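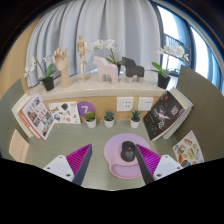 ## The gripper meets the computer mouse

I have been promising an update on the gripper since the spring, and now it's September and the evenings are drawing in and I have run out of garden to hide in. So let me catch you up, with the kettle on beside me.

For anyone new, I am building a hand-held gripper, two fingers that open and close when I squeeze, with a camera that rides along and looks down at whatever they're reaching for. The plan is to pick up ordinary things with it, over and over, and use the recordings to teach a little tabletop arm to do the same. The arm is still in a box under my stairs. I'm calling it Dredard, which was my niece's suggestion and is a much bigger name than it deserves.

The mouse was my own idea and I regretted it almost at once. It's glossy and it's rounded, and there's hardly an edge on it anywhere that a finger would like to hold. My first pads were smooth, and they slid up the sides every time I squeezed, so the fingers closed over the top on nothing at all. I must have spent a whole evening chasing it around that pink mouse pad, muttering.

The ribbed pads were Philomena Ó Flaithearta's doing. She has the bench across from mine at the workshop and has spent years making jigs for other people's furniture, so she has strong views on how a thing should be held. She ran her thumb down my smooth ones and asked if I'd ever tried to open a jar with wet hands. I went home and drew ribs. They came out magenta, as you can see, and I've grown very fond of the color – when I'm going through recordings at eleven at night I can always find my own fingers!

### Those long dark tips

The tips have been the slow part. I wanted them long enough to get in low beside a flat object, and they are, but length brings its own trouble. A long tip flexes, and a long tip also gets in front of the camera. Look at how the right one crosses the mouse with the jaws open. For me, standing there with my own two eyes, that hardly matters. For Dredard it might matter a good deal, because all it will ever learn from is what the camera saw.

Teodor Mocanu thinks I should leave them alone and let the software worry about it. He writes software, so I take that as generous of him. I've drawn a shorter pair anyway, 82 millimeters from the mount to the point, and I'll print them when the good printer is free. If they can still get under the edge of a book I'll switch over, and if they can't, Teodor wins and I owe him a lunch.

The white mounts, on the other hand, I am leaving exactly as they are. They took more redrawing than anything else, mostly to do with the little screw holes, which I kept putting where no screwdriver could possibly reach. Please learn from me and hold the actual screwdriver up to the drawing before you print.

### Counting squeezes

I did do one sensible thing over the summer, which was a wear test. I sat with the radio on and closed the gripper 2,000 times on a block of scrap pine, spread over more evenings than I care to admit. The pads held up nicely. The spring didn't, and I replaced it with a stiffer one out of a drawer of odds and ends that Declan Mac Mathúna left me when he moved away. My hand was sore for two days, so the stiffer spring may have been a mistake, and I'll probably go looking for something in between.

As for the recordings, I have 72 I'd be willing to show anybody. There were more, but in a good many I was rushing, and you can tell. The fingers come in too fast and the whole view swings about. I'm trying to move the way I would if I were showing a small child how to pick up an egg, and it is surprisingly tiring to be that calm for a whole evening.

I've also stopped clearing the desk before I start. The plants stay, and so do the books and the sticker sheets, and up on the ledge the two horses and the wooden hand have become a sort of audience. (I do sometimes catch myself comparing my fingers with that wooden hand, and it has the better posture.) A real desk has things on it, and I'd like Dredard to be used to that from the beginning.

Next on the list are the shorter tips and another go at the spring, and then I really will take the arm out from under the stairs. A few of you asked for the drawings of the ribbed pads. I'll put them up once I've fixed the one measurement Philomena keeps teasing me about, and if you print a set in a different color, please send me a picture.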